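Clandstead laundrette to shut in April after rent rise

Clandstead's last laundrette is to close in April after the landlord put the rent up to 1000 pounds a month. Notice went up in the window this morning, handwritten, one side of A4.

Bellis Wash on Trurkach Street has 19 machines, not all working. Owner Sarmīte Rätsep took it over from her aunt and says she held out as long as she could.

"Gas went up, then the water, then this," she said. "I can't charge people nine quid for a wash. They'd not pay it and I wouldnt ask them."

Service washes will stop at the end of March. Anyone with bedding or curtains still behind the counter is asked to collect before then, ticket or no ticket.
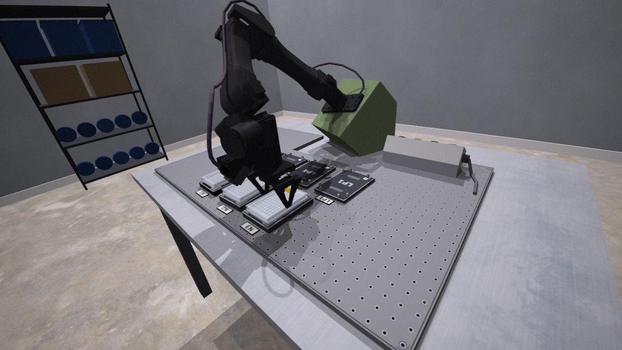 Page last changed: 16:40

A petition to keep the place open had 328 names by lunchtime. It was started by Triin Lūse, who lives in the flats behind the station, where there's no plumbing for a washing machine.

"Nearest one after this is two buses away," she said. "With a duvet. With kids. You try it."

Landlord Zastell said the old rent had not been looked at for years and the new figure was in line with other shops on the street. It would not say whether it has a tenant lined up. Shopkeepers we spoke to had heard a vape shop, a nail bar and a dentist, so take your pick.

Councillor Damian Strebel said he'd asked for a meeting with the firm and was waiting on a date. He also wants the council to look at putting a couple of washers in the old baths building, which has drains and a hot supply already. No costs yet.

Priit Vaher, who runs the café next door, reckons he'll feel it too. Half his morning trade is people waiting on a spin cycle, he said, and they tend to have a second tea.

The petition is on the counter at the café and at the libary until the end of the month. Opening hours at the laundrette stay the same for now, 7am to 8pm, last wash 6.45.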